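How to Prepare and Submit a Site Survey for a Wireless Sensor Gateway

Issued by the Clonbridge Network Services Office
Last revised: Friday, September 21, 2018

Purpose

These instructions apply to any department or tenant wishing to install a wireless sensor gateway in a Clonbridge building. They set out how to survey the proposed location, how to choose and position the antenna, and how to submit the results for approval. No gateway may be connected to the site network until the survey has been accepted in writing.

The procedure replaces the guidance note circulated in July. Surveys already submitted under the earlier note remain valid and need not be repeated.

Before you begin

You will need a current floor plan of the area, the asset number of the gateway, one sensor of the type to be deployed, and the handheld signal meter held at the Dullent Building reception desk. Meters may be borrowed for up to five working days. Please check that the battery is charged and that the calibration label is in date before leaving the desk.

If the gateway is a Nenex unit, install the current Nenex configuration tool on a laptop and confirm that it can read the serial number over the USB lead. Older versions of the tool will connect but do not save the survey log in a form the office can accept.

Step 1. Mark the proposed positions

On the floor plan, mark the proposed gateway position with a square and each sensor position with a circle. Number the circles. Show all lift shafts, plant rooms, metal-clad doors and fire walls, including those on the floors directly above and below where these are known.
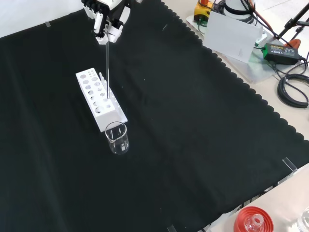
Sensor positions should be marked where the sensor will be fixed, and at its intended height. A reading taken at desk level is of little use for a sensor that will sit above a suspended ceiling. Where the final height has not been settled, record a reading at each height under consideration and note this on the form.

Step 2. Take a background reading

With the gateway switched off, stand at its proposed position and record the background level on each channel. Leave the meter running for at least nine minutes. Repeat the reading once during normal working hours and once outside them, as lighting controls, lifts and wireless headsets can all raise the level during the day.

Should any channel show a persistent signal, do not attempt to trace it yourself. Enter the channel number and the time on the form and continue with the survey.

Step 3. Fit the antenna

Most rooms can be served by the short antenna supplied with the gateway. It must stand upright and clear of metal shelving, trunking and radiators. Tighten the connector by hand only - spanners have damaged several sockets.

An external antenna may be used where the gateway is housed in a metal cabinet. In that case:

Use the shortest cable that will reach without strain.
Avoid sharp bends and do not coil surplus cable behind the cabinet.
Label both ends of the cable with the gateway asset number.
Enter the cable length on the form.
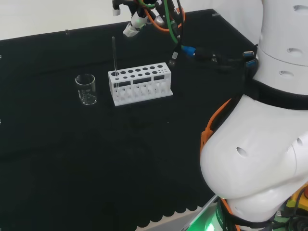
Beaker and test tube rack on a cloth-covered table.

Step 4. Measure the link to each sensor

Switch on the gateway and allow it to complete its start-up. Place the sensor at circle 1, wait for it to join, and record the signal level and the number of lost messages over four minutes. Move to circle 2 and continue in order until every position has been tested. Doors should be closed during each reading, and the person holding the meter should stand to one side of the sensor.

If a position fails, move the gateway before moving the sensor. A small change, even within the same wall bay, will often restore the link. Where the gateway has been moved, all positions must be measured again from the beginning, including those that had already passed.

Survey teams working in the Brannigan Wing should note that its internal walls contain foil-backed board. A second gateway is usually required there, and requests for one will be considered without a separate business case.
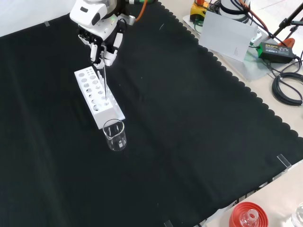
Glass rod held upright at the test tube rack.

Step 5. Submit the survey

Complete Form 524 and attach the marked floor plan, the background readings and the log file. Files should be named with the building code followed by the gateway asset number. Incomplete forms will be returned.

Submissions should be addressed to Agnes Carnegie, Network Services Office. Please allow five working days for a decision. Urgent requests must be countersigned by the head of department.

After approval

Once approval has been given, the office will issue a network key and agree a connection date. The key is specific to one gateway and must not be copied to another. Any later change to the antenna, the cable or the mounting position requires a fresh set of readings under Step 4, although the background reading need not be repeated within the same year.

Return the signal meter and its charger to the Dullent Building reception desk.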